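Village Lists > Stustham and Jellwood > Allotments and Gardens
Search this list Enter keywords
2 min read

Subject: Re: Saving runner beans
From: Nermina Vukadinović
6th January

Hello Mohit, and a happy new year to you and everyone up at Jellwood!

Mohit Jaiswal wrote:
> I kept back a jar of beans from my best row but some have gone
> wrinkly. Are they worth sowing? And is June too late if the
> first lot fails?

Do sow them, wrinkles and all! Mine often look dreadful by the new year and most come up perfectly well (the ones with little round holes in are another matter, those go straight on the bonfire). I'd put a few on damp kitchen paper in the airing cupboard first, just to set your mind at rest.

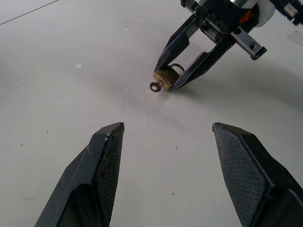
Sowing late

Early June is fine with us, being so sheltered down by the brook. Danica sowed hers then after the slugs had the first batch, and she was still giving beans away when the clocks changed. Up your way it's windier, so I'd start them in pots on a sill and plant out once they have two proper leaves.
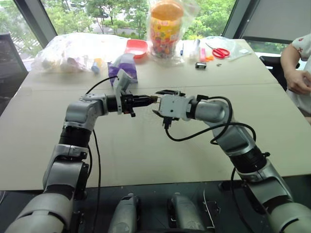
Keep the pots on the dry side until you see green, and do use the tall ones if you have them, beans hate having their roots cramped. I have 35 spare in the shed and you're very welcome to borrow some, only please knock loudly as I'm usually round the back.

Love to all,
Nermina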